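Notebook, May, about the hiring numbers

Started 8:40 a.m. with coffee number one, and I'm writing this down before I forget why I changed the query.

So the job-openings series for the Caltbridge area still doesn't line up with what the staffing agencies tell us. I pulled the postings again last night and got 3,713 after dropping the obvious repeats. Lavanya pulled the same week from her copy and got 354 fewer! Same filters, same dates, same everything as far as either of us could see. We sat there reading the two scripts out loud to each other like a bad play until she spotted it: my version treats a posting as new whenever the employer edits the wage line, and hers doesn't.

Which is kind of the whole problem, if you think about it. When a warehouse can't fill a forklift job it bumps the pay by fifty cents and reposts, and my count goes up as if somebody had opened a second job.

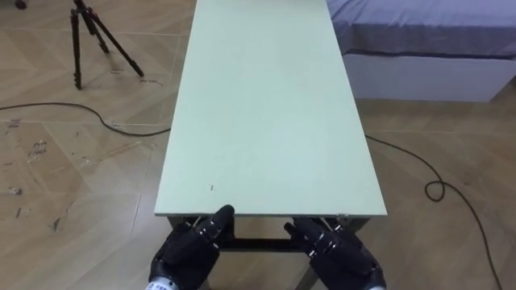
I like Lavanya's rule better for the headline number, but I don't want to throw the edits away. A wage edit is a signal all by itself (probably the best one we have for how hard a place is to staff). So for now there are two columns, "openings" and "raises", and we can argue about the names later. I wanted "bumps" but got outvoted.

Talked to Araceli a little after 10. She has been calling employers for the follow-up survey and says the restaurants pick up, the trucking firms pick up after lunch, and the clinics never pick up. She got through to the HR person at Vandeck, who told her they'd stopped advertising the night shift altogether. They still need people on nights, they just got tired of paying for the ads. That job is open in every way that matters and it shows up in neither of our columns. I wrote it on a sticky note and put it on my monitor, where it joins the others.

Need to ask Vitalii whether the survey has room for one more question, something like "are there jobs you'd fill tomorrow but aren't advertising?" He'll say the form is too long. It is too long! I'd still trade the question about parking for it. 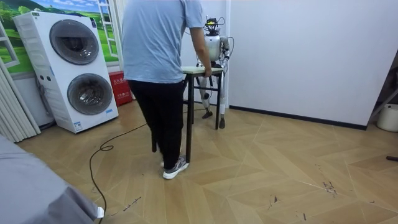
Regional Labor Markets Group

Afternoon. Vitalii said the form is too long. He also said he'd look at the parking question, so I'm calling that a maybe.

Spent from 1 to 3 on the seasonal adjustment and I'm not happy with it. The summer hiring at the Rivas packing plant is so big compared with everything else in that county that it drags the whole pattern around. Take the plant out and the spring rise nearly flattens. Leave it in and May looks like a boom, then the adjustment gets spooked and shaves too much off the months after. I tried it both ways and saved both runs in the shared folder under my initials, with the settings in the notes file. Please don't tidy that folder, Unai, I know you want to.

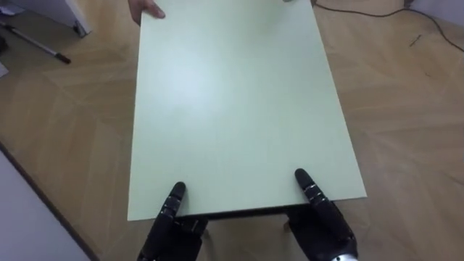

Unai thinks we should model the plant separately and add it back at the end. Julián thinks that's cheating. I think it's fine as long as we write it down in plain words where people will read it, on the same page as the chart, and I said so a bit too loudly.

Other thing about the packing plant: 9 of the postings have no town on them at all, only the county. I assigned them by hand to the main site. If anyone knows better, fix them, there's a flag in the last column.

Tuletti sent the new quit-rate file at 3:30, and the column headers have changed again. I patched the import so it matches on position, which I don't love. Quits look up in retail and food service, flat in the offices. Makes sense to me, people leave when the place across the street is paying more, but I haven't checked it against the wage edits yet and I want to.
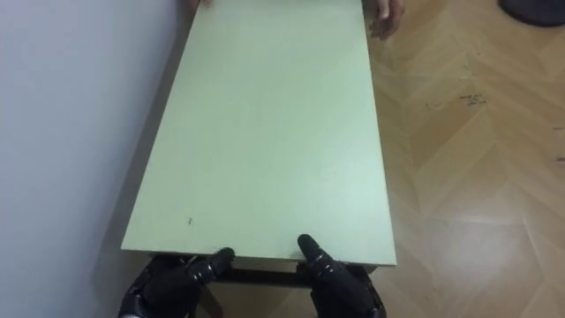
To do, in no particular order:

Rerun the April openings with Lavanya's rule so the two months can be compared.
Wage edits against quits, by industry, even if it's a rough plot.
Ask Araceli for the list of employers who said they had quit advertising.
Try the separate model for the plant and show Julián before he hears about it from Unai.
Write to Tuletti about the headers (politely).

Leaving the long run going overnight on the big machine, so please don't restart it before 9.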